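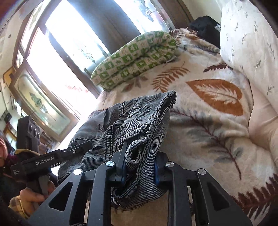 How often should a pair of everyday pants be washed? Most pairs can be worn several times between washes, and the decision should rest on smell and visible soil, with the calendar a poor guide to either.

Saturday, May 9, 2020
By Zübeyde Sezer

Print this page
E-mail this page

The question has been put to me by several readers since January, when I published my notes on household water use. My household of four was then running the machine nearly every day. The meter in our basement in Clivdale recorded 2,022 gallons for the month, and the laundry accounted for a larger share of that total than I had assumed.

The practice now followed in this house is as follows. Underwear, socks and exercise clothing are washed after each wearing. Shirts are washed after one or two wearings, depending on the weather. Pants and heavier skirts are aired overnight on a hook and returned to the closet unless they are stained. Sweaters are washed by hand, and seldom.

Garments of a ribbed or napped weave are turned inside out before washing and closed at the zipper. Cold water is used for all dark colors. I no longer use fabric softener on any item. It left a film on the towels, and I have seen no benefit to it elsewhere.

A word on drying. The dryer we own is a Minhas, bought secondhand, and its sensor cycle leaves waistbands damp while the legs are overdone. Pants are therefore removed early and hung by the hem. Readers with limited space may prefer a folding rack - ours is the Jotach model, which holds about 12 items if they are spaced properly. It should not be placed against an outside wall in winter, as I learned from the condition of the paint.

Small repairs are made before washing, never after. A loose seam that would take two minutes to close on Friday evening can become a long tear by the end of the spin cycle.

I have been asked whether the Sukia powder mentioned in January is still in use. It is, at half the quantity printed on the box. Stain removal for wool will be treated separately.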